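Release Gaps and Viewer Retention in a Serialized Television Drama

Student project report, Media Studies, second year
Submitted 21/05/2020

1. Background

Hidero is a serialized science fiction drama carried by the streaming service Urix. Its first season was released in full on a single day. The second season was released weekly, with one four-week break between episodes five and six. The change in schedule makes the series a convenient case for a question raised in the course: does a weekly schedule keep viewers talking about a story for longer, and does a break in the middle of a season undo that effect?

The report does not deal with viewing figures. Urix does not publish them. Discussion activity on a public fan board, Torkine, was used as a substitute. The limits of this choice are covered in section 5.

2. Material

Both seasons have 10 episodes. Torkine keeps a separate board for each season, and threads carry a posting date and an episode tag set by the user who opens them. All threads opened in the first 19 weeks after each season premiere were collected. After removal of duplicates and threads with no replies, 903 threads remained across both seasons.

A smaller sample of 137 threads was drawn at random for manual coding. Each thread in the sample was assigned one main type:

Recap – the thread restates or clarifies plot events.
Theory – the thread predicts or explains something not yet shown.
Character – the thread is mainly about one character's motives or relationships.
Production – casting, effects, music, costume, renewal news.
Other.

Both group members coded the full sample separately. Disagreements were discussed and settled, mostly between Theory and Character. Threads about Guo, the station commander whose identity is held back until late in season two, were the hardest to place, as nearly every prediction about the plot is also a prediction about her. The rule adopted was that a thread naming a future event goes under Theory, and everything else about Guo goes under Character.

3. Results

Season one activity peaked in the first week and fell off steeply. By the fifth week new threads were rare, and most of those were opened by users who had just finished the season. Recap was the largest type in the sample for this season.

Season two had a lower first week but held its level through episode five. During the break the number of new threads dropped, although less than expected. Theory threads fell more slowly than any other type, and two of the longest threads in the sample were opened in the third week of the break. Activity returned with episode six and reached its highest point after episode nine, in which Guo is recognized by the audience but by none of the other characters.

Production threads did not follow the schedule in either season. They rose with outside news, such as the renewal notice in July, and with prop and costume interest.

4. Discussion

The results agree with the idea that a weekly schedule spreads discussion over a longer period. They do not show that it produces more discussion in total. The break appears to have changed the type of thread more than the number – users with no new episode to recap turned to prediction.

The withheld identity is a complicating factor. Season one has no comparable mystery, so the effect of the schedule cannot be separated from the effect of the plot. A series with similar storylines in both seasons would have been a better choice.
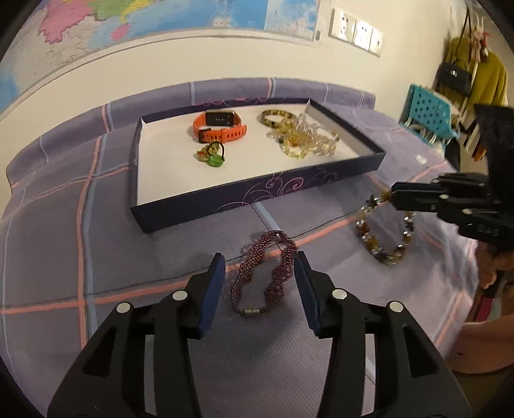
Figure 1. Smartwatch, bangle and beaded bracelet in a tray.

5. Limits

Torkine users are not typical viewers. Episode tags are set by hand and are sometimes wrong; tags were corrected only in the coded sample. Deleted threads could not be recovered. Spoiler rules on the board were made stricter before season two, and this may have moved some Recap threads into the pinned episode posts, which were not counted.

6. Further work

Reply counts were collected but not analyzed. A next step would be to compare thread length by type before, during and after the break. The coding sheet is attached as Appendix A and the list of thread titles as Appendix B.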